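Tumley (demonstration set)

Set of recorded household tasks used for training manipulation policies. Started in April by Tõnu Jaunzems at Workholm. 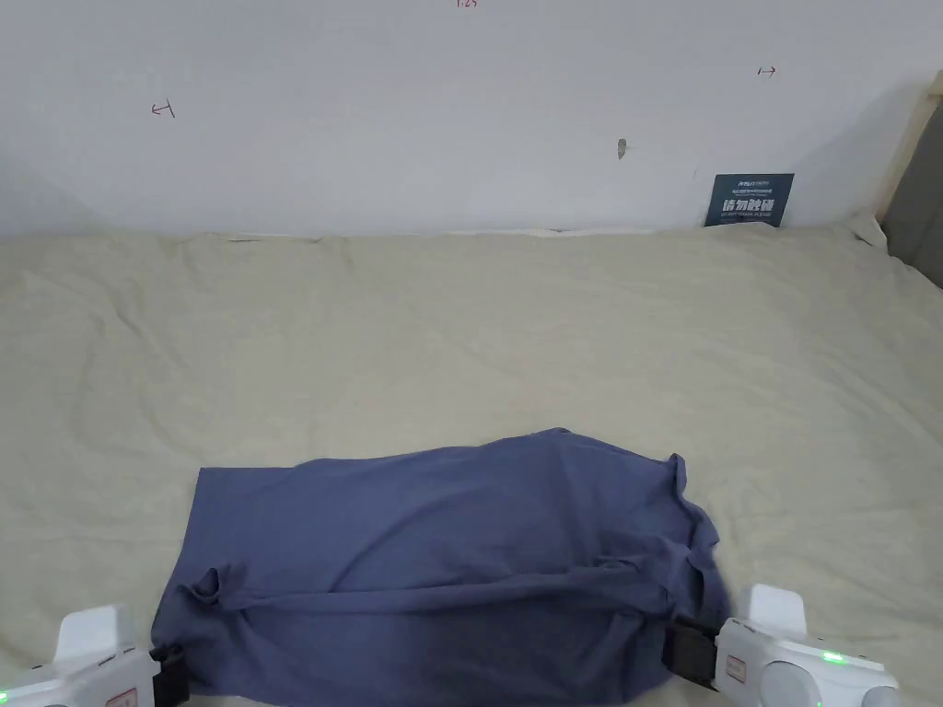

Tumley collects examples of cloth handling, mostly folding, for a learning system called Fustum. Each example is one full attempt by a person working with a pair of hand-held grippers, no robot arm needed. Cloth is the hard part: it has no fixed shape, and folds hide other folds. A typical item is a blue-gray piece held at its two near corners by black jaws, the far side still bunched on a cream bedsheet. Small hump in the middle, loose folds to the right. States like this are kept on purpose, as the policy has to learn from untidy starts aswell as flat ones.

Collection

509 examples as of Tuesday, November 26, 2024. Of these 72 marked as failed (dropped corner, slipped grip) and stored seperately. Sessions capped at 50 attempts per operator. Beds and tables both used, sheets changed between sessions.

Labeling

7 labels, incl. grasp, lift, fold, smooth, release. Applied by hand after recording. Early labels did not split fold from smooth, later redone.

Related sets

Lopes, same grippers, kitchen items only. Smaller. Labels not compatible with Tumley.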